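The Nisbet Bequest: A Report from the Rultby Assessors

The undersigned office was instructed in March to examine the property known as the Nisbet Bequest and to determine whether its conditions had been met. What follows is the account placed before the Board of Rultby. It has been entered in the register in full, including those passages which the Board later asked to have shortened.

The Bequest consists of one house on the Urncombe road, its garden, a sum of money, and a set of children's blocks. The house was valued in the usual manner and presents no difficulty. The garden extends for 300 feet to the river and is subject to flooding. The money has been spent. It is with the blocks that this report is chiefly concerned.

Under the terms of the will, the blocks are to be arranged each year in the correct order, and the house is to remain in the possession of the town for as long as this is done. The will does not state what the correct order is. It refers the reader to a letter, and the letter refers the reader to the will. Previous assessors dealt with the matter by arranging the blocks in any order they pleased and recording that it was correct. No objection was received.

This year an objection was received. It came by post from Grorkia, on 9 sheets of lined paper, and was unsigned. The writer stated that the order had been wrong for as long as the writer had been able to see it, and asked that the town take more care. The writer also asked whether the pear tree was still standing. The office confirmed that the pear tree was still standing and replied to that effect, but the reply was returned.

The assessors accordingly attended the house on a Tuesday, at four in the afternoon, and remained until it was dark. The toy cupboard was opened and its contents were compared with the inventory. Every known source was consulted, among them the household accounts, the nursery wallpaper, and a volume of 600 pages on the keeping of bees in which certain words had been underlined. The underlined words concerned bees.

It was then proposed that the blocks be set out by color, and this was attempted. It was proposed that they be set out by the number of their sides, and this gave rise to a long discussion of the heart. A third proposal, that they be placed together as a child might leave them on being called to supper, was entered in the minutes without a vote. The blocks were gathered on the pale board, close to one another, with the green cylinder and the red star at the back and the blue ones at the front.

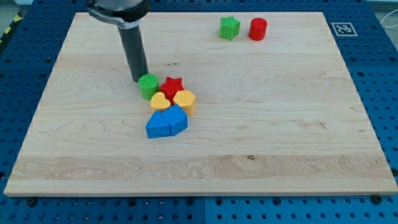 The assessors wish to record that no one present was able to improve upon this. The yellow heart stood before the cylinder, and the house-shaped block was pressed against its neighbor. Several methods of straightening the group were suggested, and each was withdrawn by the person who had suggested it. At this point a window on the upper landing was heard to close. The landing was inspected and the window was found to be shut, as it had been on arrival.

A second letter from Grorkia reached the office before this report was complete. It contained no complaint. It enclosed 400 in the old currency, for the upkeep of the tree, and a pressed leaf — the clerk's department has identified it as pear.

The office therefore finds that the conditions of the Bequest have been met for the present year. It recommends that the river wall be repaired before winter, that the money be entered under Gardens, and that the leaf be kept with the will.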